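Two-finger vs multi-finger grippers for folding cardboard boxes with two arms?

Posted in Grippers and End Effectors

Zodwa Naidoo
I'm setting up a two-arm station to fold flat box blanks and then load groceries into them. Each arm has a wrist camera and there is one fixed camera on the table. I have to pick one gripper type for both sides before August. The candidates are the Tarnia two-finger with the soft pads and the Rilholm hand, which costs a lot more and needs its own controller. My trouble so far is the end flaps. With hard fingers I either miss the edge or crush the crease. Has anyone run both on cardboard? I don't care much about cycle time. The blanks are plain brown, and the fixed camera has a hard time finding the edge against a wood tabletop.

Fourie
Just get the hand. More fingers is always better for flaps. You can turn off the ones you don't need.

Anent
I would not start with the hand. We ran 200 folds with each type on the same arms and the same blank. The two-finger needed a person to step in 11 times. The hand needed it more often, mostly when a finger landed behind the flap and pulled it open again. That was with our controller and our tuning, so yours may come out different.

Things that made more difference than the finger count:

Pad wear. Soft pads hold cardboard well but the rims get fuzzy. Check them every day and keep spares.

Wrist camera angle. Aim it so both fingertips and the gap between them are in view. If you only see one tip, you will be guessing where the edge is.

Closing force. Set it low for wall panels and raise it a little for the tuck-in edge. One value for everything is what crushes your creases.

Cable slack. Leave a big loop at the elbow and another over the wrist. A tight cable pulls on the wrist when the arm reaches across the table.

For brown on wood, I gave up on the fixed camera for edges and use it only for the rough position of the blank. The wrist view does the rest. Our log has 1,368 grasps in it now and I can send you the sheet if you want to see the force settings.
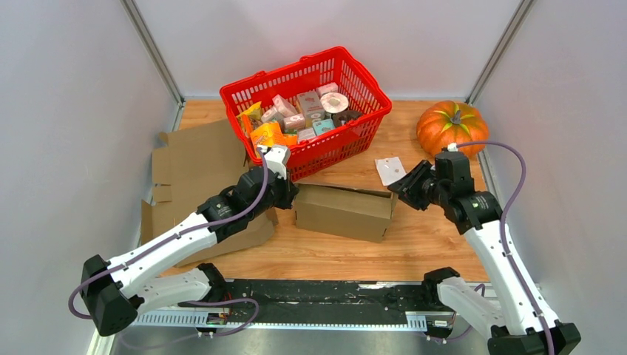
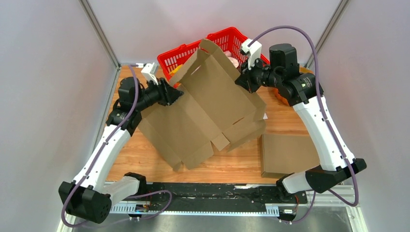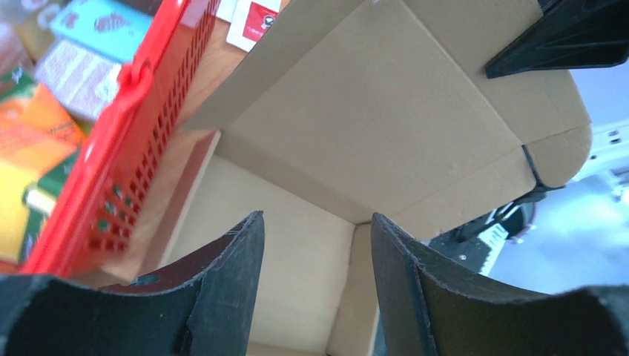

Two-arm box station with the red basket. The first two are from the table camera, the last is from a wrist camera.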